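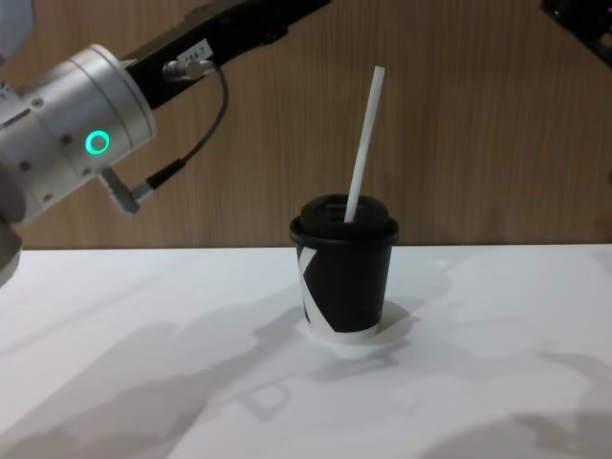 Department of Work and Organisation Studies, Pirnden University College
Abrehet Habte, Kristýna Vlček

4.2 The handover at the counter

Figure 3. A lidded cup with a straw on the white table at the Suvstead site, with one arm at the left and part of a second arm at the upper right.

The Suvstead canteen serves the staff of Ekinci, a firm with 738 employees in the building. Before the arms were installed, three people worked at the drinks counter in the morning. One took the order, one prepared the drink, and one put on the lid and the straw and called the name. After the change, the last two tasks were given partly to the arms (Figure 3), and the staff kept the order, the cleaning and all cases which the software, named Girnudeo, does not accept.

In the interviews, the workers spoke little about losing tasks. They spoke much more about waiting. One of them explained that earlier she could see from the hands of her colleague when a drink would be ready, and she started to talk with the guest at the right moment. With the arm she looks at the screen instead. "I know it is working, but I do not know how far it is," she told us. Two colleagues said that they learned to read the sound of the joints, although this was never a part of the training.

The second change concerns the straw. Guests at Suvstead ask for it often, also for hot drinks, and the staff used to decide quickly by themselves. Now the wish must be entered with the order. If a guest changes his mind later, the worker has to pause the arm, and a pause is written in the shift report. In our material of 768 logged pauses, the workers could give a reason for most of them only when we asked on the same day. Some of them stopped using the pause before 9 a.m. and rather prepared a new drink by hand – a habit which the management did not know about until December. We return to this hidden work in Section 5, where we compare it with the notes of the evening shift.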